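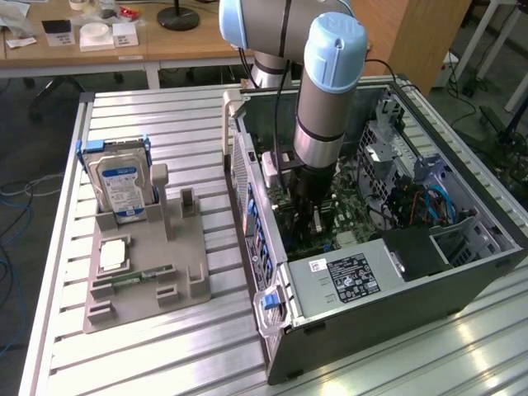
Speaker notes, dashboards talk (May version)

Hi everybody, I'm Abimbola. Wait for the door to close, then go straight in.

I spent most of last year moving our sales reports out of spreadsheets and into Menon. We had 589 saved reports when I started! Ask for a show of hands: who has more than that? 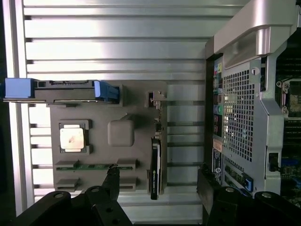 Part one: the cleanup

Tell the Danjuma story. He asked for "revenue by region" and got 16 versions, all with different totals (pause, let them groan). We sat down with Ifeanyi from finance and picked one definition of revenue. It took five meetings, and I still think that was quick. 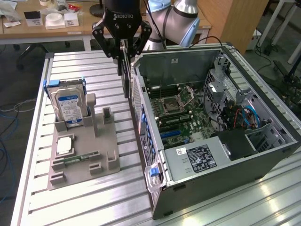 Then the filters. I'd put a date filter on every single page, and people kept forgetting which one they had set. Now there's one at the top and it follows you around. Go slow on this bit, last time I rushed it.

Part two: refresh times

Our biggest table has 3,325 columns, yes, really. Show the trimmed one. If the demo hangs, skip to the Droton export and keep talking. 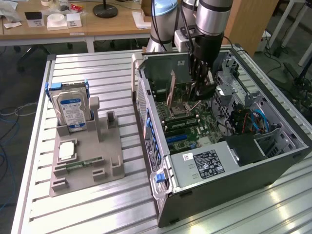

Robot arm above the open computer case

Questions. Somebody will ask about licenses, so send them to Ourania, she's in the second row.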